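Store-bought dumpling wrappers are fine, and I'm tired of pretending otherwise

I've been making dumplings every February for 19 years now, and for most of them I rolled every single wrapper by hand like some kind of martyr. My dough was good! My wrappers were round-ish! And by the time I got to the filling I was so worn out that I'd throw in whatever pork was in the fridge, skip the ginger, and call it dinner.

Then my friend Rongrong Meng came over with four packs of frozen wrappers and a bowl of filling she'd been fussing with since the night before (pork, chives, a ladle of cold stock beaten in until it went sticky). We made 156 of them and I've never eaten better in my own kitchen. So there went my big principle.

I know the arguments. Fresh dough stretches, it seals without water, it has that chew. All true. If you're boiling, I'll even give you the point. But for pan-frying, I really can't taste enough of a difference to justify the flour in my hair, and neither could Rainer Baumgart, who complains about everything I cook and went back for thirds.

What I'd spend the time on is the filling. Use fatty pork, 800 grams if you're feeding a crowd. Salt the cabbage and squeeze it hard. Fry a little spoonful first and taste it before you fold anything, please, I'm begging you. And thaw the wrappers in the fridge overnight, because on the counter the edges go gummy and then you'll blame the wrappers and write me an angry email.

Roll your own if you love it. I still do sometimes, on a slow Sunday with the radio on. 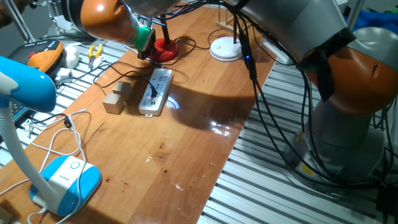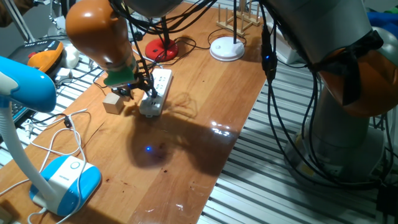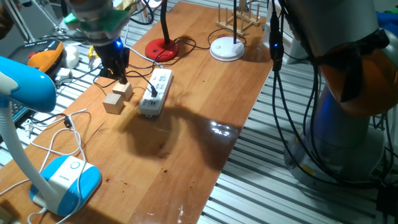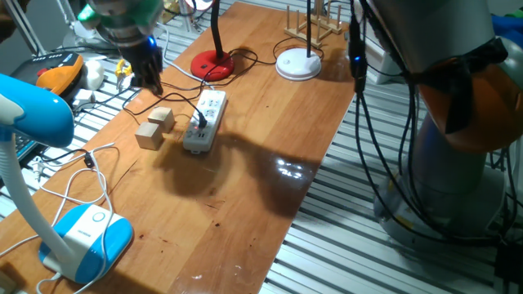
The wooden tabletop, four views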